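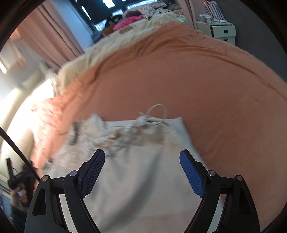 주황색 시트 위에 펼쳐둔 옷. 허리끈도 보이고.

5월인데 아직도 기침이 남았다. 급하게 적는 글이라 두서없음. 퇴근하고 밥 안치는 동안 쓰는 중.

룰컴(Rullcombe)에 백일해 돈다는 얘기는 다들 들었을 거다. 보건소 게시판에 어제 오후 기준 확진 219명. 지난번 공지가 357명 검사에 확진 백몇 명이었으니까 빠르긴 빠르다. 인구 2942명짜리 동네 아니고 룰컴 북쪽 구역만 따진 학생 수가 2942명이라고 함. 나도 처음에 헷갈려서 댓글 잘못 달았다가 지움;;

우리 집은 둘째가 먼저였다. 처음엔 그냥 콧물. 열도 거의 없고. 유치원 보냈다. 지금 생각하면 보내지 말걸. 일주일쯤 지나니까 밤에 기침이 시작되는데 한 번 터지면 멈추질 않음. 숨 들이쉴 때 휙 하는 소리. 토하기도 하고. 새벽 3시에 애 등 두드리면서 검색만 백 번 했다.

동네 의원에서는 감기약만 줬고, 두 번째 갔을 때 트린 라우드세프(Triin Raudsepp) 선생님이 소리 한 번 듣더니 바로 면봉 검사하자고 하심. 코 깊숙히 넣는 거. 애가 울고불고. 결과는 양성. 항생제 5일치 받고 온 가족이 같이 먹었다. 나랑 남편은 증상도 없었는데 예방으로 먹으라고.

여기서 문제가 약국. 슘쿠스(Šimkus) 약국 갔더니 시럽이 품절. 루스타 옆에 있는 약국도 품절. 결국 버스 타고 드릴라르까지 나갔다. 거기도 18병 남았다고 하던데 내 뒤에 줄이 길었음. 보건소는 공급에 문제없다고 공지 올려놨던데 글쎄... 현장 한번 나와보시지. 소아용 시럽만 모자란 건지 전체가 모자란 건지도 안 써 있다. 이런 걸 좀 알려줬으면.

격리는 항생제 먹기 시작한 날부터 닷새. 유치원에서 확인서 달라고 해서 또 의원 갔다. 확인서 한 장 받는데 대기 두 시간. 전화로 미리 부탁하면 창구에 맡겨준다는데 그건 다 끝나고 알았네. 혹시 필요한 분은 꼭 전화 먼저.

추가접종은 학교 체육관에서 오후 4시부터. 어른도 된다. 마지막으로 맞은 지 10년 넘었으면 맞으라고 해서 나도 물어봤는데, 수첩이 없어서 기록을 못 찾음. 엄마한테 전화했더니 "맞았겠지" 하심. 도움 안 됨 ㅋㅋ 접수하는 분이 기록 없어도 맞을 수 있다고 해서 신청서 내고 왔다. 임신 중인 분들은 줄 따로 있으니까 입구에서 물어보세요.

단톡방에 도는 얘기 중에 기침 안 하면 안 옮긴다는 거, 선생님한테 직접 여쭤봤다. 초기에 콧물만 날 때도 잘 옮는다고 하심. 그러니까 우리 애도 유치원에서 옮겼을 수 있다는 거라 마음이 좀 그렇다. 같은 반 엄마들한테는 다 연락 돌렸고, 한 집은 검사했는데 음성. 두 집은 아직 결과 기다리는 중.

둘째는 이제 잘 논다. 밤기침은 아직 한두 번씩. 몇 주 더 갈 수 있다고 해서 그러려니 하는 중. 균은 없어져도 기침은 남는다나. 첫째는 멀쩡. 접종을 작년에 해서 그런가 싶은데 그건 모르겠고.

갓난애기 있는 집은 진짜 조심했으면 좋겠다. 언니네가 이번 달에 놀러 오기로 했는데 조카가 이제 두 달이라 미뤘다. 섭섭해하지만 어쩔 수 없음.

드릴라르 쪽 약국에 시럽 다시 들어왔는지 아는 분 댓글 좀. 보건소 숫자 새로 나오면 여기 밑에 추가할게요. 밥솥 울린다. 가야 됨.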